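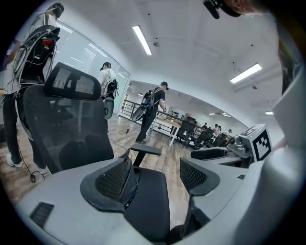
Can a beginner get useful recordings out of the Brurkier handheld gripper kit in one afternoon? Mostly, as long as you read the calibration pages first and don't skip the cable check like I did.

So for my project I reviewed the kit, which my advisor Hülya Tokgöz got on a 4 week loan from Skandine. You get the gripper, a backpack unit and a login for the upload software. My task was picking up paper cups and stacking them, and I wanted 200 clean runs. I ended up with 40 on day one (I know!) and the rest went way faster once my wrist figured out the angle.

What I liked: the fingers close smoothly and the grip feels natural, kind of like big kitchen tongs. The backpack is fine for an hour, and then my shoulders started complaining. The straps could really use more padding.

The software is the weak part. It threw out good runs whenever I turned too quickly, and the error message just said "retry," so I had to guess what went wrong. I emailed support in March and got a decent answer the next morning: slow down near the table, and keep the marker clean.

I'd borrow it again, but I'd budget a whole extra day for setup.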